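About Mnguni Language School

Evening and weekend classes in Stostport. Small groups, plain rooms, good coffee (ask Petronella about the coffee, she's strict).

Who we are

Started as one class in the back of a carpet shop. Gert Kekana teaching English to people coming off the late shift at the cannery, six chairs, a whiteboard that wouldn't wipe clean. Carpet shop closed. We didn't. Moved twice, the second time across the river to Murnomley Street, where we still are. Second floor, blue door, buzzer sticks so push hard.

Now 526 students a year come through, give or take who drops out in January and comes back in March. Lots of them do. Always welcome back, no re-enrollment fee, just tell the front desk.

What we teach

English, all levels, from zero up.
Spanish, beginner through upper intermediate. Advanced if enough people ask.
Italian, beginner and lower intermediate.
Afrikaans, one group, usually full. Get on the list.
Citizenship interview practice. Evenings only.
Reading and writing for adults who missed out on school. Free. Has always been free and will stay that way as long as Gert has anything to say about it.

No kids' classes right now. We tried it. Parking at pickup time was a disaster and the dentist downstairs complained, fair enough.

How classes work

Groups stop at 12. Sessions are 60 minutes for beginners, longer for everybody else with a break in the middle. You talk a lot. Textbook stays closed for the first half of every session, then we open it. Some people hate this for two weeks and then they're fine.

Homework is short. If you can't do it, come anyway. Please come anyway. We lose more people to undone homework than to anything else and it's such a waste.

Placement is a chat, not a test. Ten minutes with a teacher, in person or by phone. Bring nothing. If the level turns out wrong, switch groups any time in the first month.

The people

Gert Kekana, founder, English and the adult reading group. Still teaches four nights a week. Will correct your commas.

Petronella Le Roux, Afrikaans, also runs the office and the schedule. If your class moved rooms it was Petronella and she had a reason.

Elisa Gatti, Italian. Came for one summer to cover a leave. Nine years ago. Does the film night too, subtitles off for the first ten minutes, then on, becuase people riot.

Florencio Lorente, Spanish. Used to drive the number 40 bus and half his students used to ride it. Best accent coach we have, very patient with rolled R's.

Kagiso Gumede, citizenship prep and intermediate English. Took the interview herself, knows what the waiting room feels like.

Plus part-time tutors who change from term to term. Names are on the board by the stairs.

Fees

Regular term is $68 a month, books included, used books mostly. Pay monthly or all at once, no discount either way, keeps the paperwork simple. Two people from the same household, second one pays half. If money is tight, talk to Petronella before you quit. There's a small fund. It's quiet, it's quick, no forms about your income. 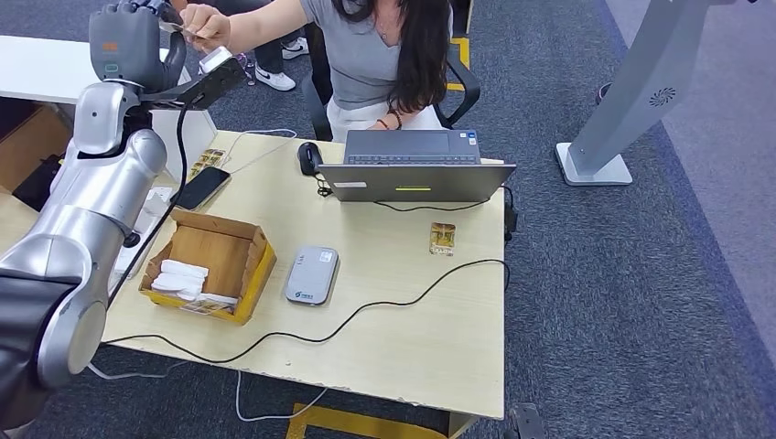 Conversation tables are open to everyone, student or not. Two evenings a month, seven o'clock, big room. Sit at whatever language you want, switch when you feel like it. No teachers correcting you unless you ask. Bring a snack if you can. Florencio's table gets loud so if you're shy maybe start with Elisa's.

We also run the Grosus reading shelf. It's the bookcase on the landing, named for the street where the carpet shop was. Take a book, bring it back or don't. Easy readers on the bottom, newspapers in the basket, cookbooks wherever they fit. We are always short on Spanish novels and have far too many dictionaries. Please no more dictionaries.

Workplaces

We send teachers out to employers too. Restaurants, two clinics, a laundry, the boatyard. Usually a lunch hour class, once or twice a week, vocabulary built around the actual job. We need a room with a door and eight weeks minimum. Shorter than that doesn't stick, we've learned. Call for a quote, it depends how far we have to drive.

Finding us

Murnomley Street, Stostport, second floor above the dentist. Bus stops right accross the road. Street parking is free after six. Elevator is round the back, ring and someone will come down and let you in.

Office is open noon to 8 p.m. during term, shorter hours in summer. Phone is better than email. If we don't pick up we're teaching, leave a message, say your number slowly and say it twice.

New groups start in September, January and April. Afrikaans in September only.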